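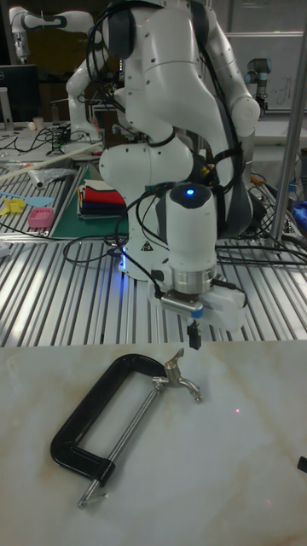 Review: Landeg emergency radio, six months in

12 Jul 2019

I report from places where the power goes out and the phone network is switched off, sometimes on purpose. When a government cuts the internet before a protest or a vote, the first thing you lose is the news itself. For years I carried an old shortwave set with a cracked dial. In January I replaced it with the Landeg, a hand-cranked receiver with a solar panel and a USB charging port. I have used it on three trips and at home, and these are my notes.

Reception

FM is good and needs little comment. In a concrete hotel on the fourth floor I could hold two local stations with the antenna half out. AM is weaker. There is a hum under most stations after dark, and turning the radio on its side helps only a little.

Shortwave is why most people in my line of work would buy it. I could pick up the main evening broadcasts in English and French on most nights, and I heard a curfew announcement repeated on one of them a good hour before my hotel's front desk had word of it. Fine tuning is done with a wheel on the right side, and the wheel is too loose. A small knock in a bag will move you off the station. The Naltby, which costs less, has a lock switch for this. The Landeg should have one too.

There are 60 memory slots. I used nine.

Power

The battery is rated for 400 charging cycles, which I can't check. A full charge over USB gave me two long days of listening at low volume through earphones. The crank works, but it is slow. Ten minutes of turning gave me enough for a news bulletin and the start of the next one. The handle folds flat and has not come loose.

The solar panel is there to keep the battery topped up and should not be counted on for more. Left on a windowsill in April for a whole afternoon, it moved the battery gauge by one bar.

It will also charge a phone, in theory. I got enough out of it to send a few texts and then stopped, as I wanted the radio more.

Build and size

The case is hard plastic with a rubber strip around the edge. It fits in a coat pocket, though you will know it's in there. I have dropped it on tile twice with no damage except a scuff by the speaker. The antenna is the part I worry about. It is thin, and it swivels on a single screw that I have had to tighten.

One more thing on size – at checkpoints, a radio with a long antenna can draw questions that a phone does not. The Landeg looks like camping gear, and I was waved through each time I was asked to open my bag. Your own trips may go differently. Check the local rules before you pack any receiver, and carry the receipt.

Sound

Speech is clear. Music is thin. The speaker is loud enough for four or five people around a table, and we used it that way on the second trip during a long evening with no lights in the district. The earphone jack is on the bottom, so you can't stand the radio up while using it.

Others I tried

The Naltby has the lock switch and a better tuning wheel, but no crank, and it takes three AA batteries that can be hard to find once the shops close. The Cendley is the best of the lot on shortwave and has a proper digital display. It is also over 100 dollars and nearly twice the weight. If I were setting up in one city for a year, I would buy the Cendley and leave it on a shelf.

Price and verdict

I paid full price for the Landeg at an outdoor store. It came with a wrist strap, a short cable and a manual in small print, and there was no case in the box.

Four out of five. I took off a point for the tuning wheel, and I have put a strip of tape over it for now.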